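Trarkix
@trarkix

1/ Moved into the unit on McIver Street in April and the kitchen has no dishwasher and no built-in draining board. It has one small sink and a strip of bench. A few people asked how I wash up in there, so I'm putting it all in one thread.

2/ The building is from 1982 and I think the kitchen is too. The bench has a lip along the front that is meant to stop water going over. It does not stop water going over.

3/ First thing I bought was a wire rack. It took up the whole bench and left rust marks on it after a couple of weeks. Got the marks off with bicarb and a damp cloth, left it sitting overnight. The rack went out with the scrap metal.

4/ Second thing was one of those roll-up racks that sits over the sink. Fine for plates. Not fine when you need to fill a kettle. I still have it and I use it for rinsing lettuce.

5/ What I use now is a padded drying mat and a plain plastic bin. The mat came from Womley, the hardware and homewares place next to the bakery. The bin is older than that and used to hold paint gear in the garage.

6/ Mat first. It's thick, so you can put a glass down on it without thinking. It soaks up a fair bit. When it feels heavy I wring it out and hang it over the shower rail, and it's dry by morning unless it's been raining.

7/ It can go in the machine on cold. Don't use fabric softener on it. I did once and water sat on top of it in beads for the next three washes.

8/ Someone asked about colour. They had grey-blue and a beige. Beige shows tea. I drink a lot of tea.

9/ The bin is for carrying. Dirty things go in it at the table and come over to the sink in one trip. Then I wash the bin itself last, while the water is still hot enough, and it goes on the mat with everything else.

10/ Get one with handles on the short sides. The first one I tried had handles on the long sides and I kept knocking my knuckles on the door frame. The doorway is 700 mm wide, so there isn't much to spare.

11/ Scuffs don't come off this kind of plastic very well. I've tried cream cleanser and one of those white sponges. It made the bin duller, so I stopped. They're only marks.

12/ Order I wash in: glasses, mugs, cutlery, plates, pans, bin. I change the water before the pans. If I've cooked with turmeric I do that spoon on its own at the very end.

13/ I used to dry everything with a tea towel straight away. Now mugs and glasses stay on the mat until I need the bench, and only the cutlery gets a wipe. The tea towels last longer between washes.

14/ Bin at the back, blue mug in front of it. The mat lives on the white table now, which gives me the bench back for chopping.
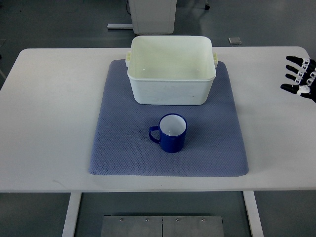
15/ Reply to a couple of people about mug stains: the mug is white inside, so tea does show. A teaspoon of bicarb, a bit of warm water, leave it while you do the rest, then rub with a cloth. I do that on Tuesday when the bins go out, only so I remember.

16/ Someone else suggested the Medodico fold-down rack that screws to the wall. I'm renting, so no drilling for me. If you own your place and have one, I'd like to know if it holds a heavy frying pan.

17/ Still looking for somewhere to dry the chopping board. It's too tall to stand up under the cupboard and it tips over on the mat. At the moment it leans against the kettle.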